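The backup job for my notes had been failing since May, and the cause was a file name. One folder held an export from Nomeck, the note program I used before this one, and it wrote titles straight into file names. A title with a trailing space is legal on my laptop's file system. The sync tool, Viltby, trims it on upload, then looks for the original name, fails to find it, and uploads the file again.

Each pass left a duplicate on the server. By the time I looked, there were 771 files in a folder that should have held 295. The log had recorded every one of them at the "info" level, so the nightly alert never fired.
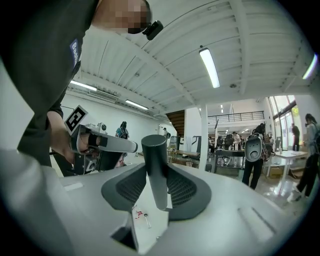 I fixed it in two stages. First I turned off sync and renamed the local files with a short shell loop that strips spaces from both ends of the name and refuses to overwrite an existing file. It refused 10 times. Those pairs I compared by hand; eight were identical and two had different text, so I merged them.

Then I deleted the server copy and let Viltby rebuild it from scratch. The upload took 222 seconds on my home connection. File counts now match on both sides, and so do the checksums.

Two changes remain in place. The backup script compares counts before it exits and returns an error if they differ. I also raised the log level for repeat uploads, which Viltby allows per folder under its advanced settings, though the option is missing from the manual.

Colons in file names are the next problem. Nomeck wrote those too, and the old desktop in the hall won't accept them.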